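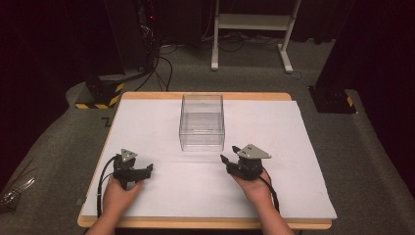

Ticket 860
Subject: White table cover lifting and sliding, clear box sticks to it
Site: Mimbridge, upstairs room
Category: Furniture and fittings
Priority: Low
Status: Closed

Reported
The white cover on the wooden table will not stay flat. The front edge curls up after a day or two and the whole sheet creeps toward whoever is sitting there. The clear open box we keep on it moves along with the sheet. Twice this week the box ended up too close to the edge of the table. We also get gray scuffs on the white that don't wipe off with a dry cloth.

Already tried: masking tape on the corners. It held for a morning and left residue on the wood.

Reply 1, Facilities
Please confirm the following.
Is the cover the roll paper or the Pilent board?
Is the table top waxed or oiled?
Does the curl happen on the long sides or only at the front?

Reply 2, Requester
Roll paper, from the Kurtuluş order in May. No idea about wax, the table was there when we moved in. Front edge only. The far side stays down.

Reply 3, Facilities
Checked the table Sun 18 August while the room was free. Notes:

Table top has a wax finish. Tape will not hold on it for long.
Paper was put down with the roll curl facing up. That explains the front edge.
Table rocks slightly. One leg is short of the carpet by 2 mm. Leaned on, it tips forward and the sheet walks.
Box has no feet. The bottom is smooth and picks up static when it is wiped with a dry cloth, so it grabs the paper and drags it.

Work done
Turned the paper over and left it under flat weights for nearly 7 hours.
Removed tape residue with warm water and dish soap. Dried the wood.
Put a thin felt pad under the short leg. No more rocking.
Laid strips of Prirkel non-slip mesh under the sheet, set back from the edges.
Washed the box with soapy water and let it air dry.

Scuffs: a white eraser takes off most of them. Two near the middle are pressed into the surface and will stay until the sheet is replaced.

Reply 4, Requester
Flat so far. Box stays where it is put. Can we get a spare sheet?

Reply 5, Facilities
Spare is on the shelf in the supply closet, rolled with the curl facing out. Lay it curl side down. Do not use masking tape on this table again. If the front edge lifts, reopen this ticket and we will switch to board.

Resolution: Fixed, cover re-laid, leg padded.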